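Table Five: A Gallery

Ebise Ayele and Booker Sorensen spent a good part of July moving small things across a white board. They did it on purpose and they did it on salary. The idea behind the project, which goes by Tarum on the door and by other names in the hallway, is that a machine can pick up a chore the way a kid does, by watching somebody do it over and over until the kid gets bored and wanders off. The machine doesn't wander off. That job falls to the people.

The method is easy to explain at a party, assuming the party is patient. You strap a gripper to your hand. You do the chore with the gripper instead of your fingers. A camera rides along and keeps a record, and one trip through the chore from start to finish counts as an episode. Bandine, who are paying for the training end of things, asked for variety. They got it, in the sense that every episode is a slightly different way of being slow.
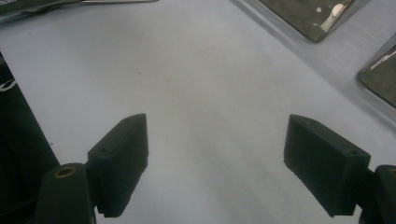 A good session runs to 20 episodes before lunch, and a good session is rare. The first few are always stiff. You reach for a thing the way you've reached for things your whole life, and the jaws close on the air next to it. Then you overcorrect and approach a teaspoon as if it might bolt. By the sixth or seventh try your wrist has figured out where the tips are, and from there until you get hungry the data is pretty good.

Booker keeps the log. His categories are "good," "usable" and "Booker," the last of these being for episodes in which he knocked something over that wasn't part of the task. Ebise has asked him to rename it. He says the column is already in the spreadsheet and Kovalchuk has already written the script that reads it, so the matter is closed.

What surprised me, hanging around with a notebook, was how much of the work is putting things back. The task is to tidy the table. To tidy it again you have to mess it up again, and the mess has to be new each time. People are terrible at this. Left alone, anyone will lay the spoon down in the same three spots all day. Kovalchuk now hands out a printed sheet of layouts, 12 to a page, and there have been complaints about the font.

Then there are the fumbles. My guess was that a dropped chopstick would get thrown out, and plenty of them do. Ebise likes to keep the ones where the person drops it, sighs and goes back for it. She says a model that has only ever seen things go right has no clue what to do when they go wrong, and I said I'd met people like that. She was looking at a file at the time.
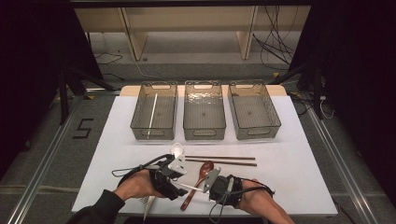
Tidying the table with both grippers on. Three baskets, a few utensils still out.
Words and pictures: the Zimero shop newsletter

The wooden spoon and the chopsticks are the divas of the set. Chopsticks lie flat and don't give the jaws much to go on, and the long spoon has opinions about where its middle is. The little white plastic spoon weighs next to nothing, so a nudge that wouldn't bother the others sends it off on a trip. All of this is worth recording, I'm told. I was also told not to lean on the board.

Two hands make it harder, naturally. With one gripper you have one thing to be clumsy with. With 2 you have to decide which hand goes first, and it's amazing how long a grown adult can stand there deciding. Booker's advice to new people is to talk themselves through it out loud. Ebise's advice is to stop talking and pick up the spoon. New people tend to side with whoever brought the coffee.

Baskets were the latest argument. One camp wanted every utensil to have its own basket, sorted by type, because that's how a kitchen drawer works. The other camp pointed out that they had plainly never seen Booker's kitchen drawer. The compromise is that the layout sheet tells you which basket to use, and if you use the wrong one you mark the episode and carry on.

The next round starts on a Friday, which everybody agrees is a bad day to start anything. Same white board, more utensils. Ebise wants a whisk. Kovalchuk has asked, in writing, that there be no whisk.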